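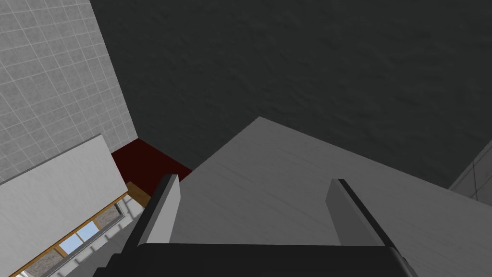

*浅灰色小方砖墙面，下方可见白色板面和暖棕色木框。*

# 黄油碟

**黄油碟**是餐桌上用来盛放黄油的带盖或不带盖的小型器皿，最常见的样子是一只浅底盘扣一个长方形的高盖子。中文里也有人叫它黄油盒、黄油盘、牛油碟，叫法很乱，我在这个条目里统一写“黄油碟”，只有讲到水封式的时候才会用“黄油钟”这个名字。

先交代一句，我自己收这类东西收了好些年，家里橱柜有一整层都是它（家人对此意见不小），所以下面写着写着难免带点个人口味，请多包涵！

## 名称

英语里通称 butter dish。法语的 beurrier 范围宽一些，桌上用的和存放用的都能这么叫，所谓“水封黄油罐”一般写作 beurrier à l'eau。粤语地区习惯说“牛油”，因此旧货摊上如果听见老板喊“牛油碟”，别以为是装牛脂的，就是它。

容易和黄油碟搞混的还有一种“黄油小碟”（butter pat dish），直径很小，一人一只，只放一小片黄油，没有盖子。我刚入门那会儿买错过一整套，拿回来才发现只够放一枚纽扣大小的一片，后来全拿去盛酱油了，倒也好用。

## 结构

典型的黄油碟由底盘和盖子两部分组成。

底盘通常带一圈矮边或浅槽，盖子正好落在槽里，推动的时候不会滑出去。好的底盘会比盖子宽出一截，这样黄油刀有地方搁，切下来的碎屑也不至于掉到桌布上。有些老款在底盘里再加一片带孔的衬板，下面铺碎冰，夏天用。衬板特别容易丢，市面上十只有九只是缺的，剩下那一只卖家多半也不知道那块板子是干什么的。

盖子顶上有提钮。提钮的形状五花八门，球形、松果、卧着的小牛，我都见过。就手感来说我偏爱横着的一字形提钮，手上沾了油也捏得住。圆球形的好看归好看，油手一捏就打转，掉下去磕出一个口子，心都碎了。

## 类型

### 长方形带盖式

也就是现在最普及的一种，尺寸跟着黄油块走。问题在于各地黄油块的规格并不一样：200 克的、250 克的、长条的、短方的，都有。买之前务必拿尺子量一下自己常买的那个牌子，这是我唯一愿意加感叹号强调的购买建议！我的第一只黄油碟就是短了一小截，每次都得先把黄油切掉一头才扣得上盖。

### 圆形带盖式

年代更早一些，那时候黄油多是散装或者用木模压成圆饼，圆碟子自然合用。如今黄油都是方块，圆碟就有点尴尬，四个角顶着盖子，看着像帽子戴歪了。不过拿来装自己打的发酵黄油还是很漂亮，用勺背抹出一圈圈纹路，端上桌特别有面子。

### 水封式（黄油钟）

由一只杯子和一个倒扣的钟形盖组成。黄油填在盖子内侧的小杯里，外杯倒一点凉水，盖子扣下去以后水把空气隔开，黄油在室温下能保持柔软，抹面包不会把面包扯烂。

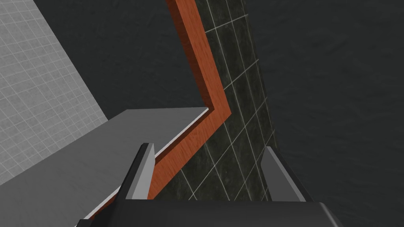
水封式的麻烦在于填黄油这一步。黄油太硬填不紧，中间留着气泡，过两天整块“扑通”掉进水里；太软又挂不住，也掉。我的做法是从冰箱拿出来，放到手指能按出一个浅坑的程度，再用小勺一点一点往里压，最后把表面刮平。水要勤换，我是隔天换一次，天热的时候每天换。如果室温很高，黄油钟就不太靠得住了，还是老老实实放回冰箱。

### 小桶式

做成矮木桶或者奶桶的形状，两侧有小耳朵。多半是玻璃或者瓷的，外面模仿木条和铁箍。这种款式装饰味道很浓，实用性一般，勺子伸进去总有刮不到的死角。

## 材质

**瓷器**最常见，釉面光滑，好洗，不串味。缺点是盖沿容易磕，挑二手的时候拿指腹沿着盖口慢慢走一圈，比眼睛看得准。

**炻器和陶器**厚实，保温性好一点，从冰箱拿出来以后黄油软得慢。底部如果没上釉，会吸油，用久了有一圈洗不掉的深色，还可能有哈喇味，我一般会避开。

**玻璃**能看见里面还剩多少，这一点非常方便，省得早上兴冲冲掀开盖子，里面只剩一层油印。压制玻璃的老款花纹密，缝里藏油，得用软毛刷。

**金属**的外壳常配一只玻璃或瓷的内胆。没有内胆、直接接触黄油的我不推荐，黄油含盐的话，时间长了金属面会发花。

**木质**底盘配玻璃盖是近些年流行起来的搭配，上镜，但木头部分不能久泡，也别进洗碗机。

## 几个牌子和型号

下面几款都是我自己用过或者长期借来用过的，写得比较主观。

- **Pludholm 长方带盖碟**：白瓷，一字形提钮，底盘宽出的那一截很大方。我家每天早上用的就是这只。盖子略沉，小朋友拿要留神。
- **Skustine 2739 号**：压制玻璃，底盘浅槽做得深，盖子扣得很稳。收藏的人习惯直接叫它“2739”，连牌子都不提。花纹是细竖条，洗起来费工夫，我还是很爱它。
- **Barrera 黄油钟**：炻器，里外满釉，容量标的是 300 毫升。内杯壁上有一圈圈浅棱，黄油挂得住，掉水里的次数比光面的少多了。
- **Plondalex 木底玻璃盖**：样子讨喜，木头那一面要定期上食品级矿物油。我偷懒过一个冬天，到 2 月底盘就有点翘，盖子放上去会轻轻晃。

## 使用与保存

含盐黄油比无盐的耐放，这是许多人敢把它留在台面上的原因。无盐黄油我只切出两三天的量放进碟子，其余留在冷藏室里包好。碟子要远离灶台和窗边的直射光，光照会让黄油变味，透明玻璃的尤其要注意。

黄油也很会吸味道。放冰箱的时候旁边要是有切开的洋葱，哪怕隔着盖子，第二天的吐司也会给你一个惊喜。普通带盖式并不密封，要长期冷藏，先用油纸裹一层再放进去会好得多。

刀最好单独配一把。用抹过果酱的刀再去切黄油，面包屑和果酱一起留在上面，家里最容易吵架的就是这种事情（我说的就是我家）。

## 清洗

先用厨房纸把残油擦掉，再用温水和洗洁精。一上来就冲热水的话，油会化开跑进下水道，冷了以后又凝在管子里。老瓷器带描金的不要进洗碗机，也不要用钢丝球，金边擦掉就没了。盖口有磕缺的，可以拿细砂纸蘸水轻轻磨圆，免得割手，但磕缺处吃进油会慢慢变黄，我通常把这样的退下来放钥匙和零钱。

## 收藏

黄油碟在旧餐具里算便宜的门类，原因也简单，盖子和底盘常常失散，成对的才值钱。判断是不是原配，可以看这么 5 个地方：釉色的冷暖、花纹的接续、盖沿和浅槽的间隙、底款的字体，还有两件的磨损程度。底盘满是刀痕而盖子内侧崭新，倒不一定是拼的，刀本来就只碰底盘；反过来，盖沿磨得厉害而浅槽里一点痕迹都没有，那我就要多问老板两句了。

单只的盖子我也会买，价钱低到可以随手带走，回家慢慢配。目前还有四只盖子没找到底盘，其中一只提钮是梨形的，青白釉，内口长边 14 厘米，要是哪位读者手里恰好有差不多尺寸的单底盘，欢迎在本条目的讨论页留言。

## 参见

- 黄油刀
- 奶油壶
- 芝士罩
- 蛋杯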